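Thursday, late, kitchen

The left finger finally gave me something to think about tonight, and I want to get it down before I fall asleep.

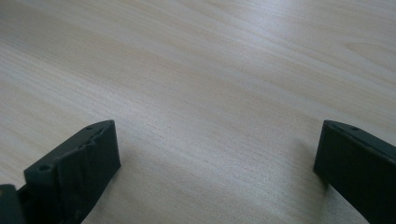
Fingers wide open over the pale table, the scuffed pad on the left one.

I got to the club room at Utthorpe a little before six, and Yanti Tambunan was already there with her coat still on, going through the spreadsheet. She is so much better at that side of it than I am. We have 430 demonstrations that she calls good and a pile she calls "Izzati will have to look at these," and Izzati never wants to look at them, so the pile sits there. The goal is 2,000 before the Lindholm meet. I did the math on the bus home and then wished I hadn't!

Anyway, the pad. The face of the left finger has gone all rough and wrinkled across the middle, and the right one looks smoother by a mile. I had been squeezing and squeezing that handle for two weeks, feeling a bit proud of my steady hands, and I never once turned the thing around to look at it. Nabila asked me whether I always drag to the left when I pick up the cups, and I said of course not, and then I picked up a cup and dragged it to the left. She was very nice about it. I think I scrape the far side of the cup when I close too early, and the left pad takes all of it, but Sutrisno thinks it's the tape we bought and that the whole roll is no good. We went back and forth over that for longer than either of us would like to admit, and my tea went cold in the meantime.

What worries me more is whether it matters for the data. Asuka Kobori says that if the pad slips differently in the later runs than in the early ones, we'll be teaching Erko two different ways of holding a cup and it will pick whichever one it likes on the day. (Erko is what we've called our arm since last spring, and I still say good night to it, which the younger ones find hilarious.) She wants new pads on both fingers at the same time, so they wear evenly from now on, and a note in the spreadsheet at the run where we changed. Yanti had already made the column before Asuka finished the sentence.

So no more cups until the pads are changed. I did some slow practice instead, opening all the way and coming down to the table and stopping just short of it, over and over, because my worst habit is bumping the wood on the way in. I like that table a lot. It has such a pretty grain, all those fine slanting lines, and when I get bored I catch myself following a line up to the corner where it bends, and then I've forgotten what my hands are doing. Sutrisno says to look at the tips and nothing else. He's right, but he also learned to do this in one afternoon and doesn't understand people like me.

I did 55 of those approaches and wrote down every bump in my own notebook. I won't put the number here. It was better toward the end, and Nabila watched the last few and said my wrist had gone quieter, a lovely thing to be told at the end of a long day.

Izzati came in at eight with dumplings from her aunt and news from the Skudstead club, who are apparently at 415 and complaining about their lighting. We all tried very hard not to look pleased. I do like them, especially after they lent us their cable last year when ours gave out in the middle of the morning round - I still owe them a cake for that, now that I think of it, and I should bake it before Lindholm or it will look like a bribe.

To do before next time: get the good tape, the thicker kind, and cut both pads from the same strip. Ask Asuka if we should keep the old pad or toss it. Look at Izzati's pile with her, so she can't wriggle out of it. Bring my own mug.

It's past eleven and the dishes are still in the sink. They can stay there. My right hand is sore between the thumb and the first finger, and I'm going to bed.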